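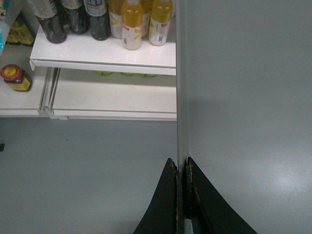

Bottled drinks lined up on a white shelf.

The Last Mile of a Small Store

Tisenwood has 828 residents, a post office, a school that goes up to eighth grade, and one place to buy a gallon of milk. The next nearest grocery is in Pryor, 16 miles down a two-lane road that closes a few times each winter when the creek comes over it.

Carleen Lockyer has owned the Tisenwood store since her father gave it up. She opens at 6 a.m. and closes at 8 p.m., and on Wednesday she stays later, for the truck.

The truck is the reason the store still exists, and it is also the thing most likely to close it. Small groceries do not usually fail for lack of customers. They fail when they can no longer get goods delivered at a price that lets them sell those goods for a little more than they paid.

Two years ago Lockyer's supplier raised its minimum weekly order. She had been buying what she needed. Under the new terms she had to buy a good deal more, or pay a fee that took most of her margin on that week's dry goods. For a while she paid the fee. Then she tried meeting the minimum by stocking up on canned goods and paper towels, and her back room filled until she was keeping cereal in her own garage.

"I had enough tomato soup to get us all through a war," she says. "What I couldn't get was lettuce."

Fresh food is where the trouble shows first. A case of lettuce holds more heads than Tisenwood eats in a week. A big store can sell the case in a day. Lockyer would sell half and throw out the rest, and the half she sold had to pay for all of it. So the lettuce went up in price, fewer people bought it, and she threw out more. In the end she stopped ordering it.

Drinks are the opposite case. They keep for months, they sell all year, and nobody minds if the bottle has been on the shelf since April. Soda, juice and iced tea bring in a larger share of her profit than all the produce she has ever carried. Walk into nearly any small store in the county and the drinks get the best spot for that reason.

Digby Sheehan drove a delivery route through the county before he retired, and he remembers when it had 4 stops between Pryor and the state line. By his last year it had one. Each store that closed made the others more expensive to serve, because the truck still had to cover the same road.

"You burn the same fuel whether you drop ten cases or a hundred," Sheehan says. "The company looks at that and wants to know why they're going out there."

What changed things for Lockyer was a phone call from Fuad Gebretsadik, who runs a corner store in Jitberg, on the other side of Pryor. He had the same supplier and the same problem, and he wanted to know if she would place an order together with him. The supplier said it could not split a delivery between two accounts. Gebretsadik opened a third account in both their names and had everything sent to his address, and Lockyer drove over in her brother's pickup to collect her half.

That arrangement lasted five months. It was hard on the pickup and harder on Lockyer, who was making the trip after closing and getting home near midnight. But both stores got under the minimum without trouble, and both went back to carrying things they had dropped. Gebretsadik got whole chickens again. Lockyer got lettuce, twelve heads at a time, from a case they divided on his loading dock.

Word got around. Huia Pomare, who had bought the general store in Catness the year before, asked to join. So did Miloslav Havlíček, who sells groceries out of the front half of a hardware store and says the grocery side has never made money but brings people in for the nails. With four stores the group was ordering enough to rent space in an old feed warehouse outside Pryor. The supplier now makes a single stop there. A part-time driver takes the goods the rest of the way in a used box truck with a cooling unit.

The numbers are not dramatic. Pomare keeps the books for the group and says the shared orders save each store an average of $141 a week once the rent, the fuel and the driver are paid. In a supermarket that would not be noticed. In Catness it covers the electric bill for the freezers.

There have been arguments. Havlíček wanted to order by the pallet and store the surplus in the warehouse, and the others thought that was how Lockyer had ended up with soup in her garage. They settled on a list of items that can be bought ahead – flour, sugar, pet food, bottled drinks – and a rule that everything else has to be spoken for before the order goes in. The list is taped to the warehouse door and has been crossed out and rewritten more than once.

There was also the matter of prices. Each owner sets their own, and the group does not discuss them. Pomare had a lawyer look over the agreement before anyone signed, and that was his main piece of advice.

None of this fixes the larger problem. Tisenwood is getting older and slightly smaller. Many of its working adults commute to Pryor and do their main shopping there on the way home. Lockyer knows who they are and does not hold it against them. They come to her for what they forgot, and on the days the creek is up they come to her for everything.

She would like to find someone to take over in the next few years. Her daughter has said no, politely, more than once. A couple from out of state looked at the building last fall and asked good questions, mostly about the roof. They have not called back.

Meanwhile the group is talking with a fifth store, farther north, which would add an hour to the driver's route. Gebretsadik is for it. Havlíček wants to see what it does to the fuel bill first – he has asked Pomare to work it out both ways, with the truck they have and with a bigger one.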